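Chapter 2
Rental Yields and Vacancy

Gross yield is annual rent divided by purchase price. It ignores vacancy, repairs and property tax, so it overstates what the owner keeps.

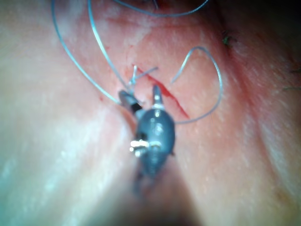
Irfan Soomro
Lecturer in Housing Economics

This chapter builds net yield from rent records for 237 apartments in the town of Skovier. Units vacant for the full year are kept in the sample - dropping them would bias the result upward. Section 2.1 defines effective rent.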